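How to write a short history of your town

Most local histories stall because the writer tries to cover everything. Set a limit first. For an entry in a regional guide, 900 words is plenty, and it forces you to choose.

Start with location. Give the district, the main roads and the distance to the nearest larger centres. Check distances against a current map, as older books often measured from the post office or the railway station.

Next, find out how the place got its name. Write down every version you come across and where you found it. In Stutov, two families each claimed the name, and the land register supported neither of them. If you can't settle the matter, print both accounts and say so.

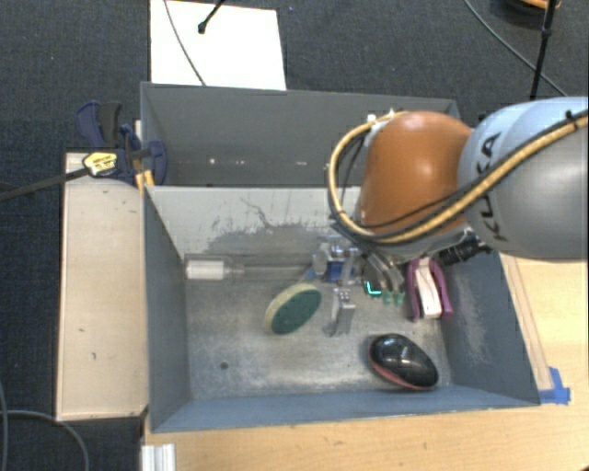

KUKA arm reaching into a grey open-topped bin.

Work through the industries in order: farming, mills, rail, factories, whatever came later. For each one, note when it opened, who owned it and when it closed. Company letterheads and rate books are more reliable than anniversary booklets.

Use census figures sparingly. One early count, the peak and the latest are enough. Stutov peaked at 3,874, but the boundary was moved before the next count, so the fall that followed looks worse than it was. Mention boundary changes wherever you quote a figure.

Talk to older residents early on. Keep each interview to one subject and write up your notes the same day. Ask before you quote anyone by name.

Finish with a source list. Give the title, year and page, and the box number for anything held in an archive. Send the draft to two readers, one local and one not, and allow them 4 weeks.

Maite Llorente
Updated 28/10/2026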